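Gredwood-Mesa: ficha del conjunto de datos

Versión de la ficha: 6
Mantenimiento: Joana Esteves, Mattes Stöcker
Revisión de etiquetas: Gisela Kröger
Idioma de las etiquetas: español

Contenido

Gredwood-Mesa recoge anotaciones sobre cajas y piezas pequeñas colocadas en una mesa de trabajo blanca. Cada registro corresponde a un instante y describe el estado de los objetos: cuáles están en la mesa, cuáles están sujetos, cuáles se tocan entre sí y qué texto se lee en sus caras. El conjunto tiene 1378 registros. De ellos, 548 llevan la etiqueta de contacto y 170 quedaron marcados como dudosos en la revisión de enero.
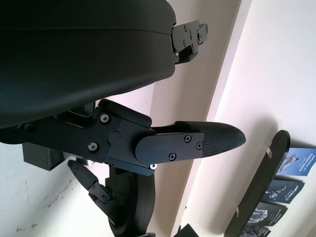

Las anotaciones se guardan en registros.csv, un registro por fila, codificación UTF-8, separador punto y coma. Los campos vacíos significan «no anotado» y no deben leerse como «ausente». El valor «ausente» se escribe siempre de forma explícita.

Campos

id: identificador del registro, único y sin significado.
objeto: clase de la pieza (caja, bloque, dispositivo, otro).
color: color dominante; se admite más de un valor.
postura: plano, inclinado, de canto, apilado.
apoyo: superficie u objeto sobre el que descansa la pieza.
sujecion: sí, no, dudoso.
texto: transcripción literal de lo impreso.
marcas_mesa: motas, manchas o restos en el tablero.

Criterios de anotación

Una caja tumbada sobre el tablero se anota como «plano» aunque otra pieza la toque por un lado. Si se sostiene en ángulo, se anota «inclinado», con independencia de lo que la sostenga. «Apilado» se reserva para una pieza que descansa sobre otra; en ese caso el campo apoyo lleva la clase de la pieza inferior.

El texto se copia en mayúsculas o minúsculas según aparezca. En una de las cajas negras se lee REALSENSE en letras blancas y azules, y así consta en el campo. Los iconos no se transcriben: se anotan como «icono» seguido de una forma básica, por ejemplo «icono, cuadrado redondeado». 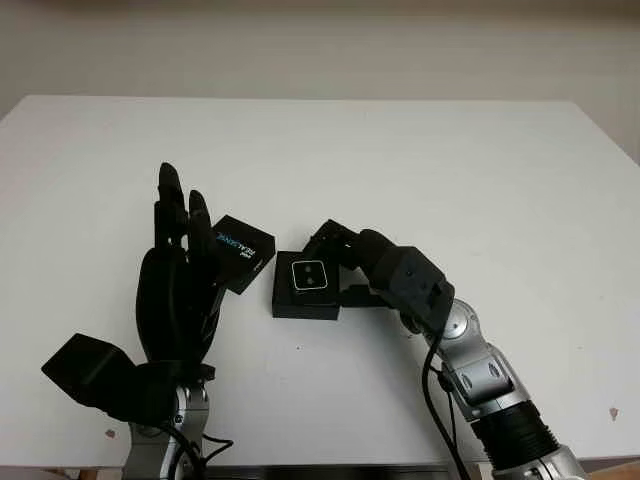 Cuando no puede decidirse si una pieza está cogida o solo tocada, el valor de sujecion es «dudoso». Es la causa principal de desacuerdo entre anotadores. Elin Prosser propuso separar «roce» de «empuje», pero la distinción no se sostiene a partir de un solo instante y se retiró.

Las motas del tablero se anotan cuando se distinguen del fondo. No se intenta identificar su origen.

Limitaciones

El fondo varía poco: tablero blanco y pared clara. Un clasificador entrenado solo con estos datos puede confundir las piezas negras entre sí cuando se solapan con otros elementos oscuros. La clase «otro» es heterogénea — conviene excluirla si se calculan métricas por clase.

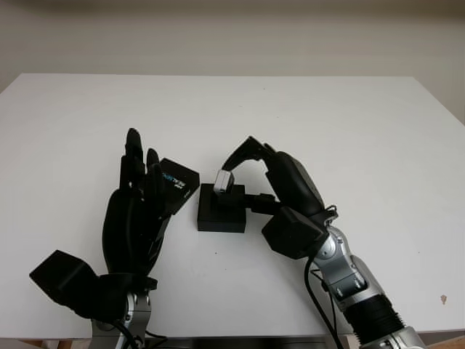

Gunow, 23 de marzo de 2025

Cambios de esta versión. Se corrige el campo apoyo en los bloques cuadrados: varios figuraban como «mesa» con una pieza encima sin anotar. La pieza superior tiene ahora fila propia. Se añade «gris» a los valores de color. Ivars Rebane ha unificado la grafía de los iconos.

Pendiente: revisar los registros dudosos y decidir si una barra que sobresale de un bloque se anota como parte de este o como objeto aparte. Hasta entonces se trata como parte del bloque.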